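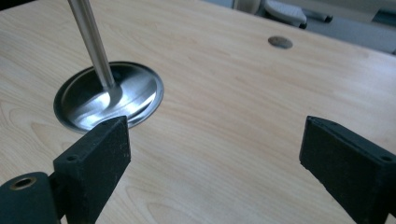

Wood grain is the pattern made by the fibers of a tree as they show up on a cut surface. It records how the tree grew, and the variety is astonishing: two boards sawn from one trunk can look as if they came from different forests!

Every growing season a tree adds a layer under its bark. The early part of the layer is usually paler and more open, the later part darker and denser. A cut across the trunk shows these layers as rings, while a lengthwise cut turns them into stripes, curves or tall pointed arches.

Sawing method

Plain-sawn boards are cut along one side of the ring pattern and give the wide arches often called cathedral or flame grain. Quarter-sawn boards meet the rings almost head on and show straight, narrow lines. In oak they also reveal ray fleck, bright ribbons that flash as you walk past.

Figure

Figure is the name for anything beyond the basic pattern. Curly figure comes from wavy fibers and bird's-eye from small swirls, and burl grows in wonderfully tangled knots. The woodworker Lutz Teuber cataloged 207 board samples from the Grirkia valley, among them a pear plank with 69 rings, and gave each kind of figure its own drawer.

Working with grain

Planing in the direction of the rising fibers leaves a clean surface; going against them can tear it. Wood also swells and shrinks far more across the grain than along it, so wide tabletops are fastened with slotted screws or sliding clips that let them move.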